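Putting a TV clip on your Gilosik page
Section 2: Linking to the right moment 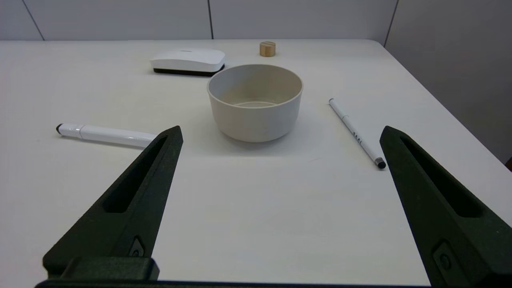
So your business has been on the telly, or on somebody's web show, and you want your customers to see it. Lovely! Most of these programmes go online as one long video, though, and your bit may be buried well past the cookery and the weather. With a Gilosik page you can send people straight to it, and once you've done it the first time you'll whizz through the next one.

Before you start

You need to be signed in as the page owner or an editor. Have the full web address of the programme ready, copied from the broadcaster's own site. A copy that a viewer has put up may vanish overnight, and your link goes with it.

Finding your moment

1. Open the video in a separate tab and let any adverts play through. The clock on the player often starts again from zero afterwards, so don't write anything down yet.

2. Drag the marker along until you spot the right presenter or the right studio. Don't worry about being exact.

3. Tap the left arrow key to step back a little at a time. Stop where the presenter begins the introduction. It's so much nicer to hear your name being announced than to land halfway through a sentence!

4. Write down the time in minutes and seconds.

Adding the clip

5. On your page, choose Edit, then Add a clip, and paste the address into the top box.

6. Type your time into the Start at box, with a colon in the middle.

7. Fill in the End at box if you want one. Short segments look great here, and anything up to 60 seconds will also play in the small preview on phones.

8. Write your caption. You have 2000 characters (plenty of room to thank the producer, list what was shown and say where to buy it), but only the first line appears until a visitor presses More.

9. Press Check clip. A green tick means the address and the times have been accepted.

10. Press Save, then Publish.

Note: Some broadcasters don't allow a start time. If the clip keeps going back to the beginning, clear the Start at box and put the time in your caption instead, as in "scroll to 12:40". Visitors are quite happy to do this.

Note: If you sell through Cillumix, tick Show shop button before you publish. The button sits under the clip and opens your product list in the same window.

Caution: Don't record the programme and upload the recording unless you have the broadcaster's permission in writing. Linking and uploading are treated differently, and we have to take down uploads when we get a complaint.

Caution: Changing the address in step 5 after publishing wipes both times and the caption. Copy your caption somewhere safe first.

Clips that have been taken down by the broadcaster are covered in Section 3.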